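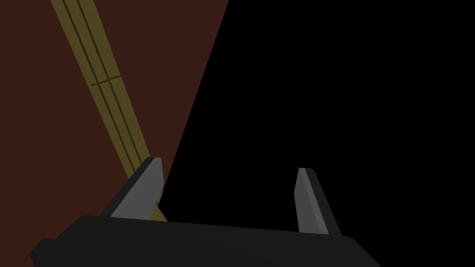 Franja de tono amarillo oliva sobre una superficie plana de color marrón rojizo.

El taller de carpintería de Vustonside abre sus puertas en agosto

Vustonside estrena en agosto un taller de carpintería abierto a todo el barrio, con 13 bancos de trabajo y horario de tarde hasta las nueve. El espacio ocupa la antigua nave Kröger, cerrada durante años, y ya tiene 97 inscripciones para los cursos de iniciación.

«Teníamos muchísimas ganas de ver esto en marcha», cuenta Gunhild Thoroddsen, directora del taller. «Viene gente que nunca ha cogido un formón y gente que lleva toda la vida entre virutas —¡y eso es lo bonito!—».

Bontu Tefera impartirá el curso de ensambles y Uwe Meinecke el de restauración de sillas. La biblioteca técnica, donada por la familia Brondon, reúne cerca de 1000 manuales que se podrán consultar en sala.

Las inscripciones siguen abiertas en la recepción de la nave, de cuatro a ocho de la tarde.

Contacto de prensa: Osaze Garba, taller de Vustonside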